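# How to Run Check-In for a One-Day Church Retreat

These steps are for the check-in team at our women's and men's retreats. They assume one building, one main entrance and online sign-up that closes the night before. Last February we checked in 109 people this way before the 9 a.m. worship set.

## The week before

1. Export the sign-up list and sort it by last name. Print two copies.
2. Mark anyone who still owes a balance with a dot next to the name. Don't write the amount on the list, where the next person in line can read it.
3. Print name badges in large type, first name on top, church name under it.
4. Send one email with the address, the parking directions and the start time. If you are meeting at the Westov hall, tell people to use the north lot.

## Setting up the tables

Put two tables inside the doors, not outside, even in good weather. Split the alphabet A–K and L–Z and tape the letters high on the wall so they can be read from the back of the line.

A third table off to the side handles walk-ins, payments and questions. Put your most patient person there. Linnea Lindqvist has the cash box key and the receipt book.

## When people arrive

- Greet first, then ask for the name.
- Hand over the badge, the schedule and the small group card together.
- Point out the restrooms and the prayer room.
- If a name is missing from the list, send the person to the side table and keep the line moving.

## Welcome bags

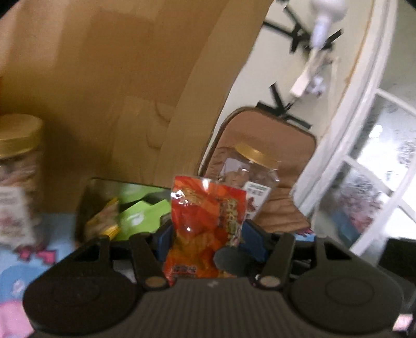 Pack the bags the evening before, after the schedules are folded. Each one gets a pen, a notebook, the verse card and one snack. Any small sealed packet will do, such as the red and orange one with Chinese characters down the side. Keep snacks with nuts in a separate box at the side table, and put the heavier things in first so the verse card ends up on top.

## Closing the table

Leave one person at the door until the first session ends. Count the cash with two people present, write the total in the receipt book and have both sign. Leftover badges go back in the envelope with the list.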